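Product Review: Jivia Reporting Hotline and Case Management Service

Putmont Compliance Resource Center
Category: Internal reporting tools

Employers that maintain an internal channel for reports of misconduct are expected to show that the channel works, that reports are read promptly, and that the people who make them are protected from retaliation. Jivia is a subscription service intended to meet those needs for small and mid-sized companies. Our office used it for one full quarter at Gornov, a parts supplier with 151 employees on two shifts.

Intake

A report may be made by telephone or through a web form. The form has 22 fields, of which only 2 are required: the nature of the concern and the work site. Reporters who withhold their names receive a case number and a passphrase, and may return at any time to read questions and add documents.

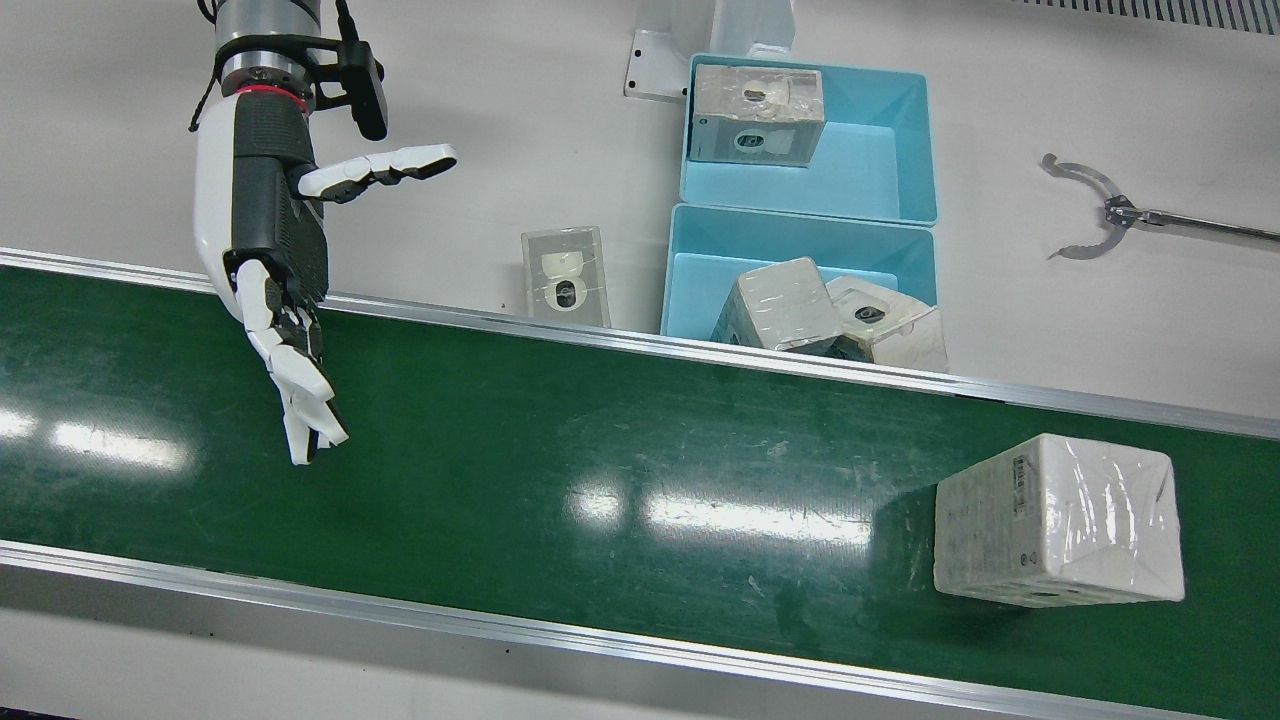
The telephone line is answered at all hours. Test calls placed on a Saturday evening were handled courteously, and the written summaries matched what the callers had said. One summary named the caller's department when the caller had asked that it be left out. Jivia corrected the entry the same night, but an error of this kind could identify a reporter in a small work group.

Case handling

Each report is assigned to a reviewer, and the system blocks assignment to any person named in it. Deadlines are set by the employer. We used 15 days for a first written response, and reminders went out on schedule. The audit log records every view and every edit, and entries cannot be removed by an administrator.

The retaliation monitoring feature is less complete. It prompts the reviewer to check on a reporter's pay, schedule and duties after a case is closed, but it does not draw on payroll records. The reviewer must look these up and type them in.

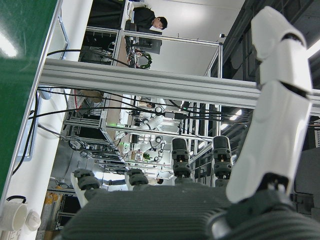

Robotic hand, palm and fingers.

Notices and policy language

The sample policy supplied with the service states that employees may also report to a government agency and need not report internally first. We consider this essential. The sample confidentiality agreement is weaker. Its carve-out for agency reports appears in a footnote, and counsel should move it into the body of the agreement before use.

Comparison

Thambiah, which we reviewed in February, offers better payroll integration and a longer list of languages. Its audit log can be exported only by request.

Assessment

Recommended with reservations. Employers should review telephone summaries before circulating them and should have all template agreements read by an attorney.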